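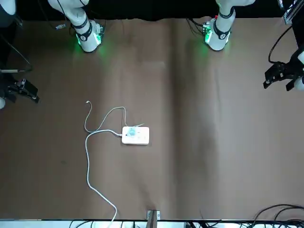 von Bustamante

Was vor dem Kauf eines Tischroboters auf den Zettel gehört

Der Prospekt von Irari nennt 2.425 Euro für den Einstieg mit einem Arm. Diese Zahl würde ich mir notieren und dann erst einmal beiseitelegen. Wer zwei Arme will, fragt nach dem Paketpreis und lässt sich schriftlich geben, ob Greifer, Netzteile und Kabel enthalten sind. Bei meiner Anfrage waren sie es nicht, und die Greifer allein standen mit 700 Euro auf dem zweiten Blatt.

Tisch ausmessen, und zwar mit Reichweite. Die Sockel brauchen wenig Platz, die Ellbogen viel. Ein wackliger Klapptisch taugt nichts, auch wenn der Verkäufer das Gegenteil behauptet.

Kabelwege vorher planen. Jedes Kabel, das lose auf der Arbeitsfläche liegt, kommt früher oder später einem Greifer in die Quere. Kabelkanal und Klemmen kosten fast nichts und fehlen in jedem Angebot, das ich gesehen habe.

Wartung: Birnar bietet einen Vertrag für 400 Euro im Jahr an, Laufzeit mindestens 12 Monate. Ich habe zweimal gefragt, was darin enthalten ist, und zwei verschiedene Antworten bekommen. Im ersten Jahr würde ich das Geld lieber für Ersatzfinger zurücklegen.

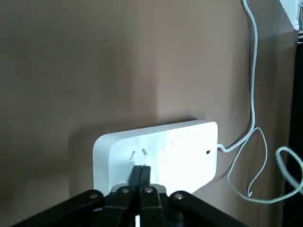 Vorführungen sollte man sich mit den eigenen Teilen zeigen lassen. Schaumstoffwürfel greifen kann inzwischen jedes Gerät, damit ist aber noch kein Handgriff in der Werkstatt erledigt. Ein Stecker ist da schon ehrlicher: Zwei schwarze Finger halten ihn fest und drücken ihn gegen die Leiste, und die Schlitze darüber stehen auch noch schräg. Da zählt jeder Millimeter. Also Stecker, Schrauben oder was sonst anfällt einpacken, zum Termin mitnehmen und denselben Handgriff mehrmals hintereinander verlangen – ohne dass jemand zwischendurch nachstellt. Fehlversuche mitschreiben.

Zur Software: Bei Tirko läuft die Testlizenz im Februar aus, danach kostet sie extra. Den Preis erfährt man erst auf Nachfrage. Vor der Unterschrift klären, ob die Arme auch ohne Lizenz noch fahren.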